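4.2 Saving rinse water for houseplants

We had expected the habit of keeping back rinse water to depend mostly on how many plants a household owned. The diaries from Pernville and Sorkgate told us a rather different story, and we would like to spend a little time on it, as it changed how we read the rest of the survey. Of the 660 households that wrote to us, 200 kept some water back from rinsing vegetables or glasses.
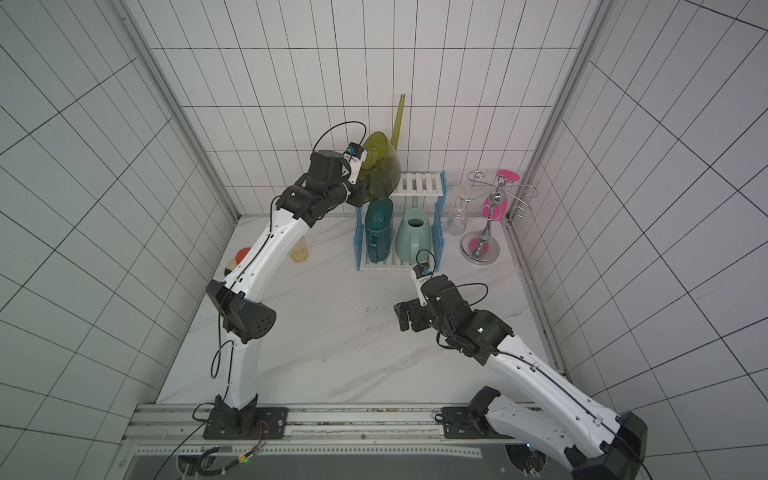
Storage was the first thing people wanted to talk about, often at generous length. Many diary keepers worried about splashes and marks, and those with painted walls tended to give up sooner. White square tiles with dark grout between them, as in Figure 1, were a surface they felt easier about pouring beside - a splash could simply be wiped away.

The Khosravi scale, which we used to score how settled a habit had become, gave its highest marks to homes where the water was used the same day.

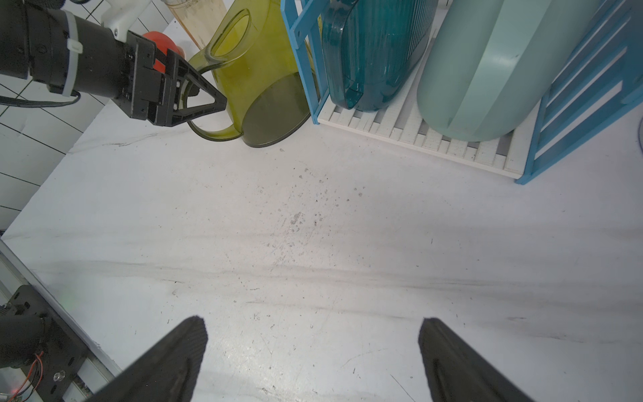
Forgetting was by far the most common complaint. Water put by in a closed cupboard was seldom remembered, and several people told us, with good humour, that they found it again in March. A see-through vessel left in plain sight, such as the translucent yellow-green one in Figure 2, lets the level be checked in passing, and we suspect that such small reminders matter a good deal.

Where the can itself was kept also seemed to make a difference, especially in smaller kitchens.

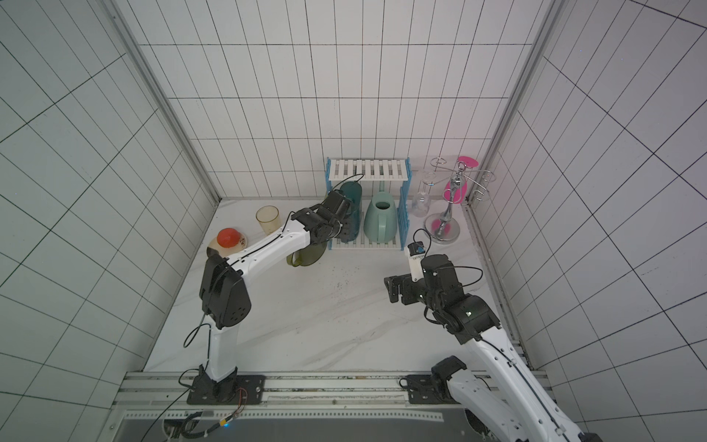 Figure 3. Dark teal watering can in a rack.

Households in the Didov flats, where sills are narrow, told us they liked a long, thin spout for reaching pots at the back. We did not test this, but it came up warmly and often. 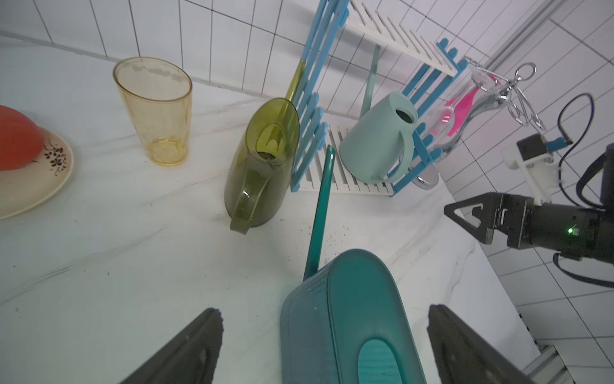 Figure 4. Teal plastic watering can with a slender dark-green spout, on a marble-patterned worktop.

Spout length was left out of the model in Section 5, as only the Didov diaries recorded it.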